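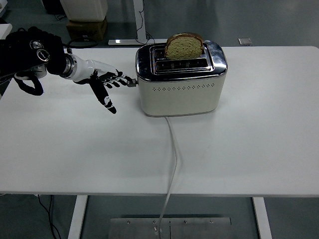 May 30, 2021

The toaster again

I meant to write last night but I was too tired and, if I'm fair to myself, a bit sulky. We have been at the toaster for most of the month now, and I had grown fond of it, the cream one with the shiny top that I picked out at Motmont because it looked like my grandmother's.

The morning went so nicely! One slice in the back slot, fingers over to the lever, press, let go, and I was already composing the cheerful message to Nabila Pasaribu in my head. Then on run 278 the hand pressed the lever down and simply didn't let go. The log filled up with error 403, which in the Ulano manual means the finger motors are drawing too much current, and the arm kept leaning its weight on that poor little lever as if it had all day. I was slow getting to the stop button. Some 50 seconds, the log says, and I felt every one of them when I read it.

No harm done to anybody, thank goodness, but I don't like it, with a heating element right there under the fingers. Nabila was very kind on the phone (she always is) and thinks the force limit got wiped when we loaded the Gotel update. She wants no more bread and no power to the toaster until she has been through the settings herself, so we won't reach 300 this week.

I walked home the long way and had soup.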